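Budget for hand-held grippers and an arm — where would you spend first?

Posted by tray_and_plate, Jun 23, 2021

Hello all, long-time reader, not much of a poster. We're a small outfit trying to work out our equipment order for the coming year, and I'd love some opinions before I commit us to anything. Table-setting tasks to begin with, plates and trays and so on.

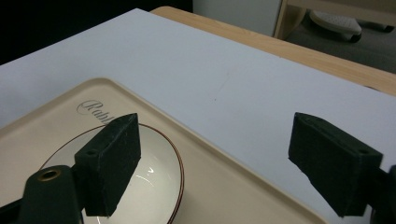 Sepehr Rahimi wrote:
Before you get anywhere near arms, please work out what your spares are going to cost you. I did our first budget as one big line for hardware and a tiny one for "sundries", and by February the sundries had eaten the travel money. Pads, screws, cables, the lot. How many people will be collecting at once, and have you got a quote for anything yet?

tray_and_plate wrote:
Thank you Sepehr, that's very helpful (and slightly alarming!). Four people at once, though probably only on our busier days. I do have one quote, from Dudar, for six hand-held grippers at 733 each, foam pads fitted, delivery extra. I've also had a nice long phone call with Sturis about an arm, but they won't put a number in writing until they've seen our room, so for now that line of the spreadsheet is just a question mark. My colleague would like the arm ordered straight away so the two arrive together. I lean towards the grippers first and the arm much later, but I go back and forth on it every evening with a cup of tea.

gantrygoose wrote:
Grippers first, no question in my mind. You can be collecting the week they turn up, and you'll learn an awful lot about what you need from the arm while you're doing it — reach, how wide it has to open, what height your tables want to be. We bought ours the other way round and the arm sat under a dust sheet for months while we argued about mounts.

Moataz Ait Brahim wrote:
I'm going to disagree with the goose, in a friendly way. If the arm can't carry the same fingers your people have been using, you may end up collecting a great heap of material that doesn't suit it, and then you're paying for all those hours twice. I'm not saying you have to buy the arm now, but do get Sturis to confirm the mounting in writing before you pay Dudar a penny. A deposit might even be worth it if they'll hold the price for you.

gantrygoose wrote:
Fair point on the mounting, I'll give you that one. I still wouldn't hand over a deposit to a firm that hasn't quoted.

Moataz Ait Brahim wrote:
No, all right, quote first and deposit after. I put that badly.

pennyfarthing_lab wrote:
Can I put in a word for furniture? Everyone forgets the furniture. We went through Lundia for shelving and it was one of the nicer things we spent money on, as half our sessions used to begin with people hunting through boxes for the right crockery. Decide early whether you want one table top or several as well. A change of surface is cheap compared with everything else on your list, and you'll want some variety sooner than you think. Same with plates, I'd get a good mix from charity shops and not buy one big matching set.

Sepehr Rahimi wrote:
Agree with all of that. On the pads, I'd ask Dudar whether they sell them separately. We used to buy ours from Najafi in a bag of 38, which sounded like a ridiculous amount and lasted us roughly a year. Do you need all six grippers, by the way? With four people collecting I'd have thought five would do, and the saving would go a good way towards spares.

tray_and_plate wrote:
I did wonder about that! The sixth was meant for demonstrations and for trying out different pads without upsetting a working one, but I can see it's the easiest thing to drop. The quote drops the delivery charge at six though, so I'll have to sit down and see what the real difference is.

I'll ask Sturis about the mounting first thing, and I'm adding a proper line for pads and another for shelves. My colleague has read all this over my shoulder and says Moataz is the only sensible one here.

gantrygoose wrote:
Tell your colleague I've still got the dust sheet if they'd like it. Do post the delivery figure when you have it, we're about to reorder from Dudar ourselves.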